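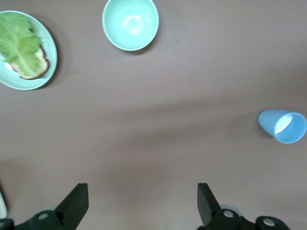 Brallura reduce la sal de su pan de molde y cambia el etiquetado

La panificadora Brallura empezará a distribuir en agosto una nueva formulación de su pan de molde blanco con menor contenido de sal. El cambio afecta a las dos referencias de la gama básica, la de corteza y la de rebanada fina, y se aplicará primero en la planta de Saltard, donde se concentra la producción para hostelería y comedores colectivos.

Según la nota técnica remitida a los distribuidores, la reducción se ha repartido en dos fases. La primera, ya completada, consistió en ajustar la dosificación de cloruro sódico en la amasadora sin modificar el resto de la receta. La segunda incorpora una masa madre de trigo inactivada, suministrada por Suwannarat, que compensa parte de la pérdida de sabor y corrige la pegajosidad de la masa, un efecto habitual cuando baja la sal.

El tiempo de fermentación final queda fijado en 62 minutos. La empresa indica que la masa con menos sal fermenta más deprisa y que mantener los parámetros anteriores daba una miga demasiado abierta, con rebanadas que se rompían al untar. No se modifican la temperatura del horno ni el peso neto de la barra.

El producto se ha probado en 948 raciones servidas en comedores de empresa, en forma de tostada y de bocadillo frío con hoja verde. La nota no detalla los resultados por tipo de preparación y señala únicamente que el consumo por ración se mantuvo estable.

El envase también cambia. La información nutricional pasa a la cara lateral, con cuerpo de letra mayor, y el código de lote se imprimirá junto al cierre. Los distribuidores que trabajen con el sistema de gestión Desik deberán dar de alta las nuevas referencias antes de la primera entrega, puesto que los códigos antiguos dejarán de admitir pedidos.

Las existencias con la formulación anterior se servirán hasta agotarse. Brallura no prevé variaciones de tarifa asociadas al cambio y ha aplazado la decisión sobre la gama integral.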